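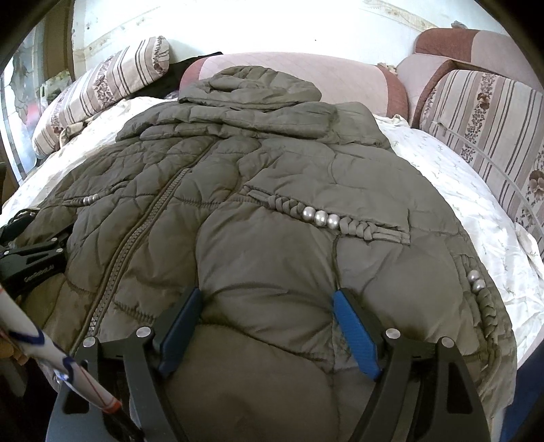

Who can bring a school group to the Kerside Farm Table Day?
Any primary or secondary class within reach of Drotthorpe is welcome, along with home-educating families and youth clubs, and there is nothing to pay for the visit or for lunch.

DROTTHORPE – Farming families from across the Kerside valley will open their gates, barns and kitchens again this December for the Farm Table Day, when local children get the chance to meet the people who grow their potatoes, milk the cows and look after the hens, and then sit down together for a hot meal made from what they have seen.

The day is run by the Kerside Growers' Circle, and it will be spread over 4 farms this year, with Courtois Dairy joining for the first time. Last year's event welcomed 1,578 pupils and their teachers, and the Circle has laid plans to feed about 3,000 this time, which is a great many jacket potatoes by anybody's reckoning!

"We had a little boy last winter who had never seen a leek with the mud still on it, and he carried it round with him all morning like a prize," said Lucienne Guérin, who chairs the Circle and farms sheep and winter vegetables above the village. "He asked me if he could take it home to his nan, and of course he could. I had a card from her the week after with her soup recipe in it, and we're making that very soup for everyone this year."

Visits begin at 9.30am with a warm drink in the barn, followed by a walk round the fields and a turn at grading eggs, sowing broad beans in pots or churning butter.

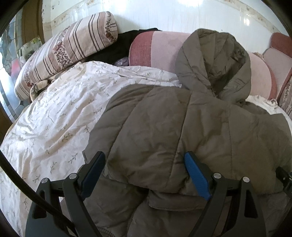
Lunch is served from noon, and every child goes home with a bag of vegetables and a booklet of plain, inexpensive recipes for the family to try.

The Drotthorpe food bank will have its share as well. Purneck, the family-owned grain merchant, has offered to match every sack of potatoes given by the farms with a sack of oats, and its lorries will be making the deliveries in the run-up to Christmas.

"Farmers can be shy about telling people what they do all day, and I include myself in that," said Perrine Poulain, herd manager at Courtois Dairy. "But put a ten-year-old in front of a calf and the questions simply don't stop, and before long you find you've been chatting happily for an hour and your tea has gone cold."

Schools are asked to book through the Circle's office at Kerside Hall, letting the team know of any allergies or access needs when they do. Wellingtons can be borrowed on the day in most sizes, and coaches should use the lower entrance by the weighbridge.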